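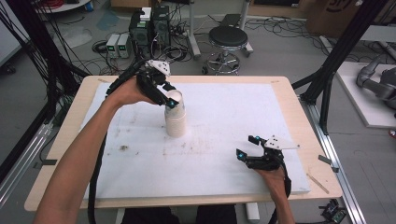

Paper cups on the white board, ready for November

Every year I promise my sister that I will not keep so many cups in the house, and every year I buy more. Paper cups are cheap, they weigh nothing, and when visitors come nobody has to stand at the sink afterwards. My husband says I have a cup for every person in our street. He is exaggerating, but I have not checked.

I want to write about them today, as I have been busy with cups all week and I have no other news. Our neighbourhood group has its tea afternoon in November, in the hall on Stonard, and I have the drinks table again. Last year I did it badly. I brought the cups still in their plastic, three different kinds, and when the first guests were already standing in the line I was still pulling with my nails at a cup that did not want to come loose from the others. Irfan Goh, who was second in the line, waited very politely and then asked if he should go home to bring his own mug.

So this year I learn to do it properly. In my country we served tea in small glasses, and a glass you simply put on the tray. A paper cup is a different animal. It likes to hold on to its brothers. If you press the stack down too hard you make a small vacuum, I think, and then two or three come off together and you don't notice before you pour.

My method now is this one. I put the stack upright, on its mouth or on its bottom, it depends on the cup, and I do not push it. I take hold just under the rim with the fingertips, I turn a little, and then I lift. The turning is important. I tried without turning, 20 cups one after the other, and my fingers went through the side of one.

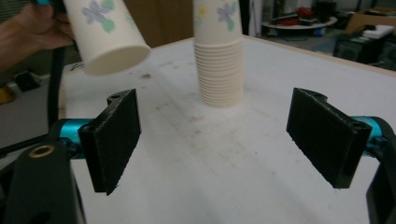 One off, and the others still in their tower

The flowers are the reason I chose this kind. The shop had also plain white and a brown one with the pattern of coffee beans, but purple flowers with green leaves are more friendly, and there is a small pale yellow one too that I like very much. You see them only on the top cup when they are stacked, and all the others show just their edges, one above another. My mother had a pleated lampshade which looked like this.

The cups came from Ong, the shop near the station where they sell everything for parties. I paid for two packets, and the owner counted my change two times, as he always does. At Kutalmont, where I went first, they had only the big size for cold drinks. For tea you don't want the big size. People fill it up to the top and leave the half, and then somebody must carry a bag of cold tea through the hall.

Gilang Tambunan, who makes the cakes, wrote me that I should build a pyramid, like at a wedding. I thought about it for one evening. A pyramid is beautiful until a child comes. Besides, each cup in a pyramid must be touched from all sides, and I prefer that hands touch only the cup they will drink from. I answered him that I will make rows. He sent back a sad face, but he is bringing the lemon cake anyway, so we are still friends.

About the place where you put the stack, I have also an opinion. It should have some free space on every side, so that the arm does not knock the sugar. A white surface looks clean only on the first day. After that it shows each grey mark, and a coffee or tea stain goes nowhere, whatever you rub on it. For the hall I will bring the green cloth from my kitchen, which forgives more.
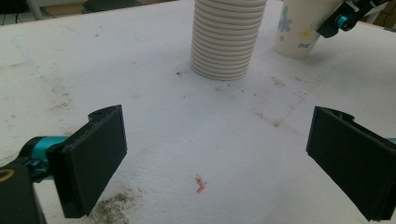
The tall stack, and one with flowers beside it

I like how a single cup looks next to the tall stack. It is a little lonely, but it also tells people what to do: take one. At a table with only a tower, guests are shy to be the first. If one cup stands already separate, somebody will take it, and then the next person pulls the next one.

There is still some small writing on these cups that I should read with my glasses on, to know whether they are good for boiling water or only for warm. I will write it here when I know. The lids I have not bought. For the spoons I will ask Irfan, he has 43 of them from his daughter's engagement party and he wants them out of the cupboard.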